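Timside Office Supply Reuse – progress report to the Clilivmont fund
Period covered: opening through the end of February
Prepared by Eifion Landeg

Work this period was mostly sorting. We had planned to start packing school sets in January, but the second delivery from Cerkarham came early and was larger than the first, so the packing was moved back and the tables were given over to pens and markers. The backlog from both deliveries is now cleared.

Total items sorted to date are 2137. Of these, 582 are markers. Markers take the longest per item because each has to be uncapped, tried on scrap paper and capped again before it goes in a tray. Dried-out markers go in the return sack – the recycler takes them by weight and collects when we call.

Small boxed items are kept whole where the box is in fair condition. Loose items are grouped by type and counted at the end of each session. The James room has been used for all of this since the start of the period. It has good light in the morning and a door that locks, so work can be left out overnight.
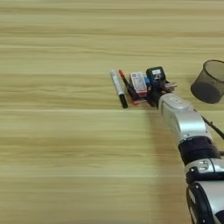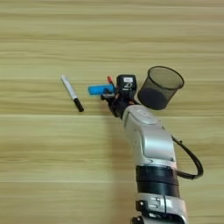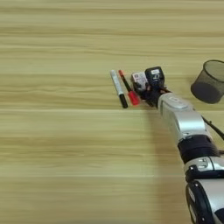 Sorting table, with markers in the first two and a small white-and-pink box in the third.

Why are the markers sorted before they are packed into sets?
Each school set is meant to hold the same number of working markers, and schools order by color. When we packed the trial sets straight from the delivery cartons, several came back short or with dried-out pens in them. Sorting first adds a session per delivery but saves opening the sets again.

Trial sets packed so far: 32. All have gone out. Two schools asked for more highlighters and fewer ballpoints, and we have changed the contents list to match.

Spending is within the agreed budget. We have used 766 dollars, mainly on trays, labels and van hire for the second delivery. The shelving has not been bought yet. The quote we had in the fall has gone up and I am waiting on a second one.

Two things are behind. The contents labels still need to be reprinted with the new list, and the storage cupboard at Timside has not been emptied by its previous users. I have asked for a date on the cupboard.

Next period we will pack the main run of school sets, starting with the larger orders. I would like to keep the James room for this if the fund has no objection – moving the trays would cost us most of a week.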